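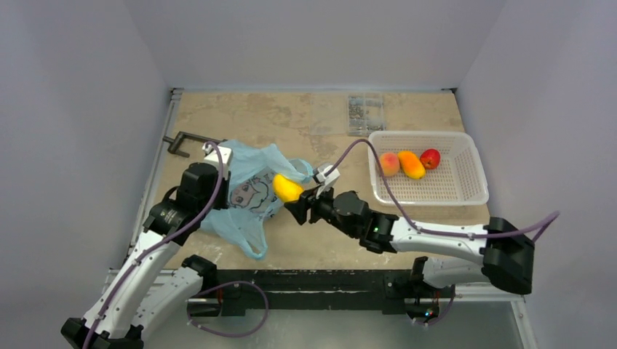 Bagging fruit with two arms: one gripper holds the bag near its top edge while the other brings a mango to the mouth.

The Trouble With Bags
Household robots have learned to pick things up. Putting them away is another matter.

By Kimie Minami

A thin plastic shopping bag is a poor piece of engineering from a robot's point of view. It has no fixed shape. Its opening closes when it is let go, and its handles fall wherever the last movement left them. A camera can find it easily enough, particularly if there is a cartoon printed on the side, but finding the bag and finding the way into it are separate problems.

At Ulterus, a small automation company with nine engineers and a rented floor in Budholm, the bag has been on the bench since September. The task is written on the whiteboard in four words: fruit, basket to bag. Mangoes, a peach and an apple start out in a white mesh basket. They are supposed to end up in the bag, undamaged, with the bag still in one piece.

"People ask us when it will do the dishes," says Muammer Ersoy, who runs the manipulation group. "I tell them to ask when it will do a bag."

The arms are mounted side by side on a metal rail along one edge of the table. Each carries a gripper. Ersoy's group gives them different jobs. The left arm holds, the right arm moves. The division sounds obvious, and it is how most people pack groceries, but it doubles the number of joints that have to be planned and puts two machines in the same small volume of air. A good part of the control software exists only to keep the elbows apart.

Holding is the harder half. A gripper that closes on the rim of a bag pins the two layers together as often as it catches one. From the outside the two grasps look nearly the same. The group's current method is to pinch, pull back a short distance and check whether the mouth widens. If it does not, the arm lets go and tries again a little farther along the rim. In the last series of 200 trials the first pinch was good in fewer than half. Allowing three pinches brought most of the rest in, at the cost of time.

Fruit brings its own difficulties. A peach bruises at a grip force that would let a mango slide. The fingers have no touch sensing, so force is estimated from motor current, and motor current is noisy at low loads. Ersoy has settled on a single conservative value for everything in the basket and a slower swing between basket and bag. The apple gives the least trouble. The mango is heavy at one end and tends to turn in the fingers on the way over, so that it arrives at the bag crosswise.

Then there is the drop. A fruit released above the opening can hit the rim and fold it shut. A fruit carried inside goes in reliably, but the gripper comes out with the plastic caught on it one time in 11. The group has tried both and now lowers the fruit until it is just past the rim, opens the fingers partway and waits. The wait is 300 milliseconds. It was found by trial and has not been explained.

Other firms have gone around the problem. Casum, which builds packing cells for produce distributors, uses a rigid frame that holds every bag open before a robot comes near it. Kourkoulas makes a suction tool that spreads the mouth from outside. Both work well on a line where the bags are identical and someone refills the stack. Neither would be of much use in a kitchen, where the bag comes out of a drawer in a ball.

This is the distance that tends to disappear in demonstration videos. A factory can change the chore to suit the machine. It can specify the bag, fix the basket to the table and keep the light even. Ulterus does some of this too: its table is enclosed on three sides by plain gray walls. Ersoy plans to take them away next year. He expects the numbers to drop.

A full basket now takes a little over 2 minutes to pack when there are no repeats. A person does it in a few seconds, usually while talking. Speed could be improved today by raising the joint limits, but the group has left them alone. Faster arms move more air, and a thin bag reacts to it.

Asked which household chore will come first, Ersoy names clearing a table of hard objects - cups, plates, boxes with lids. Laundry he puts much later, for the same reason as bags. He does not give years.

The next item on the whiteboard is the handles. Once the fruit is in, the left arm is to gather both of them and lift. So far it has managed one.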